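Thread zum Auswärtsspiel von Rastham in Trivanville. Ich war im Stadion, schreibe jetzt im Zug und reiche manches später nach. 2022-01-28

Ausgangslage: Rastham kam als Tabellenzweiter, Trivanville stand im Mittelfeld, hatte zu Hause aber erst einmal verloren. Halle gibt es dort keine, gespielt wird auf Kunstrasen, und der war am Abend hart. Mehrere Spieler haben beim Aufwärmen noch die Schuhe gewechselt.

Aufstellung Rastham: Im Angriff alles wie zuletzt, nur der rechte Tackle war neu. Der Stammspieler fehlt mit einer Knieverletzung und soll frühestens im Februar zurückkommen. Sein Vertreter hatte vorher noch nie von Beginn an gespielt. Gemerkt hat man das vor allem im ersten Viertel.

Erster Drive Rastham: drei Läufe durch die Mitte, kein First Down, Punt. Zweiter Drive fast genauso, dazu eine Strafe wegen Fehlstarts. Trivanville hat mit acht Mann an der Line gestanden und darauf gewettet, dass der Ball nicht tief geworfen wird. Lange Zeit lagen sie damit richtig.

Trivanville selbst hat es geduldig gemacht. Kurze Pässe auf die Tight Ends, ab und zu ein Sweep nach links. Nach einem langen Drive standen sie kurz vor der Endzone, dort hielt die Defense von Rastham beim dritten Versuch. Field Goal, 3:0.

Im zweiten Viertel dann der erste Ballgewinn. Der Cornerback mit der 9 liest die Slant-Route, geht vor den Receiver und fängt den Ball im Laufen. Zum Touchdown hat es nicht gereicht, aber Rastham hatte danach eine kurze Distanz. Zwei Spielzüge später Play Action, Pass in die rechte Ecke, 7:3.

Zur Interception noch: Auf der Gegenseite wurde Passbehinderung reklamiert. Ich saß auf der richtigen Seite und habe nichts gesehen, was man pfeifen müsste. Der Verteidiger schaut zum Ball und hat die Hände frei. Eine Wiederholung gab es im Stadion nicht.

Vor der Pause noch ein Fumble von Rastham beim Return, zum Glück an der eigenen 40. Trivanville hat es aus großer Entfernung mit dem Kicker versucht, der Ball war deutlich zu kurz. Halbzeit 7:3.

Zwischenstand aus der Parallelpartie, weil einige gefragt haben: Poduval führte zur Pause gegen Landix mit 14:10. Für die Tabelle war das wichtig, Poduval lag vor dem Spieltag einen Sieg vor Rastham.
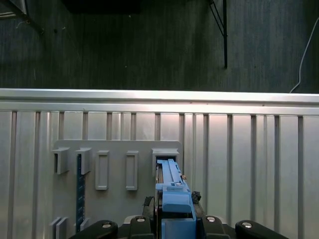
Wellblech mit Metallschiene, dahinter dunkelgraue Wand.

Drittes Viertel: Rastham hat umgestellt. Mehr Formationen mit zwei Running Backs, schnellere Würfe, der Tight End half auf der rechten Seite beim Blocken mit. Damit hatte der Quarterback endlich Zeit. Der erste Drive nach der Pause hat fast das halbe Viertel gedauert und endete mit einem Lauf über drei Yards. 14:3.

Trivanville kam zurück. Langer Pass über die Mitte, der Safety stand zu flach, Touchdown. Sie haben danach die Two-Point-Conversion versucht und auch geschafft. 14:11. In diesem Moment war es zum ersten Mal richtig laut.

Viertes Viertel, lange nur Punts. Beide Teams wollten keinen Fehler machen, und das sah man. Ein Spielzug ist mir im Kopf geblieben: Vierter Versuch, ein Yard, Rastham an der Mittellinie. Der Trainer schickt das Punt-Team raus, nimmt eine Auszeit und holt es wieder runter. Quarterback Sneak, First Down. Ohne den hätte Trivanville noch mal mit viel Zeit den Ball bekommen.

Aus dem Drive wurde ein Field Goal zum 17:11. Trivanville hatte danach noch knapp zwei Minuten und keine Auszeit mehr. Bis zur 30 von Rastham sind sie gekommen. Letzter Wurf in die Endzone, abgewehrt, Schluss.

Was mir nicht gefallen hat: die Special Teams. Ein verlorener Ball beim Return, ein Punt unter 30 Yards und dazu eine Strafe, die gute Feldposition gekostet hat. Gegen Landix geht so etwas schief.

Was mir gefallen hat: die Defense beim dritten Versuch. Und der neue rechte Tackle, der nach der Pause kaum noch Druck zugelassen hat. Hilfe vom Tight End hin oder her, er hat sich ins Spiel gearbeitet.

Ergebnis aus der Parallelpartie: Landix hat noch gedreht und 24:21 gewonnen. Damit sind Poduval und Rastham nach Siegen gleichauf. Den direkten Vergleich hat bisher Poduval, das Rückspiel steht noch aus.

Nächstes Spiel für Rastham ist zu Hause gegen Landix, im Februar. Den genauen Termin habe ich noch nicht gesehen. Sobald der Spielplan aktualisiert ist, hänge ich ihn hier an.

Nachtrag: Der Cornerback mit der 9 ist im vierten Viertel kurz raus, hat danach aber wieder gespielt. Mehr weiß ich dazu nicht.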